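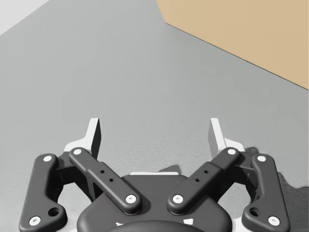 Plenty of grey, a bit of tan.

December 5, 2019

Second night in Dikach and I still can't say what people come here for. The brochure in the room says "a town of water and light". There's water, I'll give them that. It came in over the top of my left boot on the way from the station and the boot is stuffed with newspaper under the radiator as I write. The light goes at teatime.

I should put down what the place is like before I forget, as I did in July with the coast trip, where I waited a week and could only remember the meals. So, the Flanell. It calls itself a boutique hotel. I've never worked out what a boutique hotel is apart from one with a small lift, and this one has a very small lift, with a mirror in it so that you can watch yourself not fitting. The room is all right. The bed is good, the pillows are those big square ones you have to fold over, the curtains don't meet in the middle. There's a card on the desk inviting me to choose a scent for my stay. I left it blank and got lavender anyway.

Breakfast is where they get you. The booking said breakfast included, and it is, if you're happy with rolls and jam. Anything warm comes off a separate card and goes on the bill. I had an egg. It was a decent egg. I'd like it noted that I asked for it hard and that it wasn't, but I ate it, because the man at the next table had sent his back and was getting looks.

The pass

Bought the Todico pass at the tourist office against my better judgement. It costs 30 euros and lasts 2 days, and the leaflet has a long column of everything you get "free" with it, which made me suspicious straight away. I sat on the bench outside and went down the column with a pencil. Half the things are shut until spring. The open-air swimming place, for instance, is hardly going to save me anything this week. The rose garden is free whether you've a pass or not; I walked through it yesterday and there was no gate. The chocolate workshop gives you a reduction on a class you have to book a fortnight ahead. What's left is the trams, the town museum, the boat and the tower.

The trams I would have used once or twice. You can walk across the whole of the middle of town before a tram has finished going round it. Still, I'd paid, so I rode one to the end of the line, where there was a depot and a shop selling bathroom tiles, and then I rode it back again. A good heater under the seat. Probably the best value I've had from the pass so far and it's not in the leaflet.

The woman at the office was nice about it, I'll say that. When I asked her straight out whether it was worth the money she said it depended on how much I liked museums. I said some. She said in that case perhaps. I admired that and bought it, so maybe she's cleverer than I gave her credit for.

The boat

The boat is run by a firm called Ackermann, and you can't miss them as their name is on the landing stage, the ticket hut, the bins and the blankets. "See Dikach as the merchants saw it." I doubt the merchants saw it through a scratched plastic roof with the drips running down the inside. They leave from the stage below the old bridge, supposedly on the hour. We left when the skipper had finished his roll.

There were five of us on board, in a boat with room for a school. A couple with matching rucksacks, a father and a boy who wanted to know whether it would go faster, and me at the back where I thought it'd be drier. It wasn't. The commentary comes out of a loudspeaker in four languages, one after another, so by the time it gets round to English you have passed the thing and are looking at something else. I was told that a car park was the birthplace of a celebrated organist. A row of garages was the former customs house. I might have believed it if I hadn't seen the customs house go by while they were doing the French.

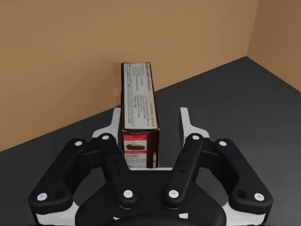
Past the second lock it does get better, I have to be fair. The warehouses stop and there are gardens coming down to the water, with little sheds and upturned rowing boats, and smoke from a chimney or two. A heron stood on somebody's jetty and took no notice of us. No commentary for that stretch, they'd run out of tape or out of facts, and for a bit it was only the engine and the boy asking whether it could go faster. I'd happily have paid for that part alone. Then we turned round under the ring road and had the whole thing again backwards, customs house first.

At the end you get off through the gift shop. Of course you do. Ackermann mugs, Ackermann tea towels, a snow globe of the bridge with more snow in it than the town sees, if the man selling them is to be trusted – he told me it mostly rains. I didn't buy anything. I did look at a tea towel for longer than I meant to.

Museum

I went in to get warm and thought I'd be out again in no time. The ground floor is what you'd expect: a model of the town under glass with buttons you press to light up the different quarters, most of the bulbs gone. I pressed "Tanners" and got nothing. I pressed "Fish Market" and the cathedral lit up. Then a room of keys. I don't object to a room of keys, but somebody should tell you what they opened.

Upstairs was a display about how the town became a resort, and that I did enjoy, though perhaps not in the way they intended. It seems a doctor came through and declared the spring water good for the liver, and after that they built the pump room, the promenade, the bandstand and the big hotels. There was a case full of old guidebooks and I read as many pages as were open. They all say the same things as the brochure in my room. Water and light! Gentle air! A friendly people! One said that the visitor will be "at no loss for amusement in any season", and I'd like to have met that author on the tram to the tile shop.

You can taste the spring water in the foyer for nothing, from a tap with a paper cup. It tastes of pennies. The attendant watched me finish it and asked if I felt anything. I told her I'd let her know. My liver is as it was.

Didn't do the tower. The sign said open, the door said closed, and a bit of cardboard taped to the door said to ask at the bakery, and the bakery said to ask at the museum. I'd just come from the museum. I could see the top of it perfectly well from the street, and I imagine that from the top you can see the street.

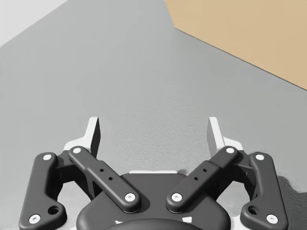

Evening

Ate at the place by the bridge because everything online told me not to miss it. I should know by now. When every review uses the word "hidden" about somewhere with a menu board the size of a door, you'll be sitting among other people who've read the same reviews. We all had the trout. We'd all been told to have the trout. It was a perfectly good trout and I've had the same one in other towns for less, without the sprig of something on top that you have to move.

What annoyed me was the cover charge for bread. I hadn't asked for the bread and I didn't touch the bread, out of principle, once I had seen it on the card, and they charged me for it all the same. So I asked for a bag and took it with me. It's on the windowsill now. I might have it for breakfast with an egg from home prices in my head.

Walked back the long way, along the promenade. The rain had let up and they'd switched the lamps on all down the river side, the old sort, greenish. The bandstand was shut up with boards. A few people were out with dogs and a man was fishing off the steps under a sign about not fishing. I stood there for a good while. If I were the sort to be taken in by water and light I suppose that would have been when it happened, and I'm putting it down here for the sake of accuracy. My foot was freezing by then, so it can't have been that good.

Tomorrow the pass is still valid until evening. I've had the boat, the museum and the tram, and adding up the ordinary prices I'm still behind. To come out level I would need the tower, and for that I need either the bakery or the museum to admit to having the key. I'll try the bakery first as it's on the way and they had a plum thing in the window that looked all right. If that fails there's another museum on the leaflet, devoted to umbrellas, which I've been trying not to think about.

Must ask at the desk about the late train. The Flanell wants us out of the rooms before lunch and they charge for leaving a bag, I've seen the notice. Also ask for the lavender to stop.

Boot still wet. Changed the newspaper.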